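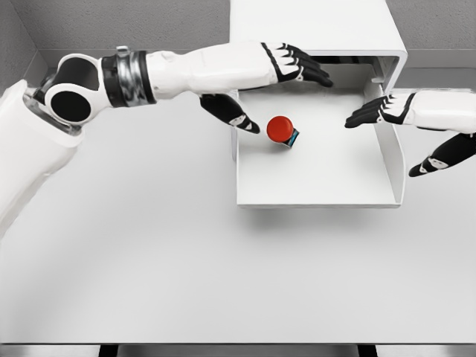 Usatton Hand Bench: simulated comparison package for dual-arm cells

The Usatton Hand Bench is a simulation package for comparing multi-fingered hands on a fixed pair of arms before hardware is ordered. It is supplied by Brostetti as a scene library, a trial runner and a report template. The package is used by integrators and labs that need to choose between hands with similar published specifications and very different behaviour near walls, lips and corners.

The scene at the top of this page belongs to the open box task, with a red push-button on the box floor and a white arm reaching in from each side. Both hands are the black and white multi-finger model listed below as Hand B.

What the package compares

Each hand is mounted on the same arm model, with the same base positions, table height and controller gains. The hand is the only variable unless the user unlocks the others. Results from unlocked runs are flagged in the report and are kept out of the comparison table.

Configurations supplied:

Hand A: two-finger parallel gripper, position control only
Hand B: multi-finger hand with opposed thumb, position control with torque limit
Hand C: multi-finger hand with opposed thumb, impedance control
Hand D: user slot, loaded from the customer's own model

Mixed pairs are supported. A parallel gripper on the left and a multi-finger hand on the right is a common request from customers with one legacy arm.

Open box task

The box is open on its near side, with a top panel and a flat interior floor. The button is a domed cap on a small square base, and the base is not fixed to the floor. A press with too much lateral force slides the object, and the trial is scored as a displacement fault even if the cap travels its full depth.

The task was added at the request of Drahomíra Paulík at Clanorstead, whose group was getting good results on an open table and poor ones inside enclosures. The walls and top panel limit wrist angle. A long thumb that is useful for grasping becomes a clearance problem when the fingers have to pass over a side wall.

Scored quantities:

Cap travel at end of press
Lateral displacement of the base
Contact events between hand and box, by link
Contact events between left and right hand
Time from start pose to first cap contact
Peak joint torque at wrist

Contact with the box is logged separately for fingers, thumb and palm. Earlier releases reported a single collision total, which hid the difference between a knuckle brushing the top panel and a thumb jammed against a side wall.

Trial procedure

1. Load the arm pair and assign a hand to each side.
2. Run the reach check. Any hand that cannot reach the box floor from the start pose is rejected at this stage.
3. Set the button position. The default set has nine positions; custom positions are read from a plain text file.
4. Choose left press, right press or handover of role. In the last mode the non-pressing hand braces the base.
5. Run the batch. The standard batch is 2,000 presses per hand, divided among positions by the trial runner.
6. Review faulted trials in the playback window before exporting.

A batch can be paused and resumed. Changing the controller mode during a pause starts a new batch.

Reference results

The following notes are from the reference batches run by Kamil Lukáč on the current release. They are included to show what the report distinguishes and should not be taken as a ranking for other tasks.

Hand A recorded the lowest number of box contacts. It also recorded the most displacement faults, nearly all at positions close to the right side wall, where the gripper had to come in at an angle and met the cap off centre.

Hand B recorded 174 faults in the standard batch. Most were thumb contacts during approach, with the fingers already over the wall and the thumb still outside. Tucking the thumb before approach reduced these but lengthened the time to first contact. Both pose sets are supplied.

Hand C tolerated position error better than Hand B and was slower at every position. With stiffness set too low, the finger bent on the cap and the press ended short. The supplied gains are a compromise and customers are expected to tune them.

Bracing the base with the second hand removed displacement faults for Hands B and C at the central positions. At the outer positions it introduced hand-to-hand contact, and the benefit was marginal.

Camera and rendering options

The default viewpoint is fixed in front of the table and slightly raised. Wrist cameras can be enabled on either arm. Surface colours, wall texture and lighting are adjustable for users who train vision policies on the output. The default colours are deliberately pale, and some detectors will lose the edge between a white box and a grey-white tabletop. Change the tabletop colour first if segmentation is unreliable.

Rendering is off by default during batches. Playback is reconstructed from the state log, so there is no need to render a full batch in order to inspect faults.

Limitations

Friction between the button base and the box floor is a single coefficient and does not vary across the surface. Fingertip pads are modelled as rigid in Hands A and B. The box does not flex. Cable routing is not modelled, and a pose that clears in simulation may still snag a cable on the physical arm. Lenka Zelenák's application note on wrist cabling is included in the documentation folder and should be read before any pose set is transferred to hardware.

Licence and supply

Supplied as a download with a licence key for one workstation. Additional seats and classroom licences are available on request. The minimum system memory and graphics requirements are listed in the installation guide.

Included:

Scene library, including open box, open table and shelf tasks
Trial runner and playback window
Pose sets for Hands A, B and C
Report template
Model import guide for the user slot

Optional:

Vávra controller bridge, for running the same pose sets on a physical cell
Extended position set, 200 button positions
Model preparation service for the user slot

The next maintenance release is scheduled for January and adds separate friction settings for each fingertip. Technical enquiries go to Ctibor Bartoš, licensing enquiries to Raili Kemppainen. Please quote the release number and attach the batch log when reporting a fault.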